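Labor Relations in the Public Sector
Handout 5: The Steward and the Grievance Procedure

Instructor: Kausar Mughal
Stanosley Institute for Labor Studies 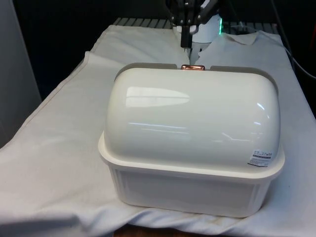

1. Purpose of this unit

The previous unit dealt with how a collective agreement is negotiated and ratified. The present unit deals with how it is enforced while it is in effect. Students should read Articles 9 through 14 of the Emmont Municipal Agreement, included in the course packet, before the lecture. The articles are short, and the discussion will assume familiarity with their wording.

2. Terms

Grievance. A claim that the employer has violated, misapplied or misread a provision of the agreement. Most agreements define the word in their opening articles, and the definition controls what may be taken to arbitration. A complaint that falls outside the definition may still deserve attention, but it must be pursued by other means.

Steward. A member elected or appointed to represent coworkers in a given department, shift or work site. The steward is an employee first and remains subject to the ordinary rules of the workplace, except where the agreement or the law provides protection for representational duties.

Unit. The group of positions covered by the agreement. The Emmont unit contains 491 positions in public works, libraries, parks and clerical services. Coverage follows the position, and an employee who is promoted out of the unit normally loses access to the procedure for events after the promotion.

Remedy. What the grievant asks for. It should be stated in writing at the first step. The usual phrase, "and to be made whole," preserves claims for back pay and benefits that have not yet been calculated.

3. Steps of the procedure

Under the Emmont agreement, a grievance passes through an informal discussion with the supervisor, a written appeal to the department head, a hearing before the personnel director, and arbitration. Each step has its own time limit. The written appeal must be filed within five working days of the supervisor's answer. If the supervisor gives no answer, the grievance is treated as denied and the union may move it forward.

Time limits are strictly applied by many arbitrators. An extension should be requested before the limit expires and confirmed in writing by both parties.

4. Case for discussion: the Tiritz depot

Selim Bozkurt, an equipment operator at the Tiritz depot, was passed over for weekend overtime in January. Article 12 requires that overtime be offered by seniority among "qualified employees." The supervisor offered the work to a junior operator who had recently completed training on a new loader. Mr. Bozkurt had used an older model of the same loader for several years but had not taken the training.

The steward filed a written grievance seeking $3,570 in lost overtime pay. The city replied that the word "qualified" left the decision to management. The union produced the overtime log, which showed 47 earlier assignments made without reference to training records.

Consider the following before class:

What weight should past practice carry when the language of the agreement is open to more than one reading?

Would the result differ if the city had announced the training requirement in advance?

Is a money award the proper remedy, or should Mr. Bozkurt be offered the next available overtime assignment?

5. The duty of fair representation

A union that serves as exclusive representative must represent all employees in the unit, including those who are not members. It may decline to take a weak grievance to arbitration, but the decision must be made in good faith and without discrimination. Stewards should keep dated notes of every interview and should inform the grievant promptly when a case is withdrawn or settled.

6. Reading and written work

Qureshi, Chapter 5, on contract language and past practice. Course packet, Articles 9 through 14.

Prepare a one-page grievance statement for the Tiritz case, giving the facts, the article violated and the remedy sought. Statements are to be submitted at the start of the next lecture. Students may work in pairs, provided both names appear on the page.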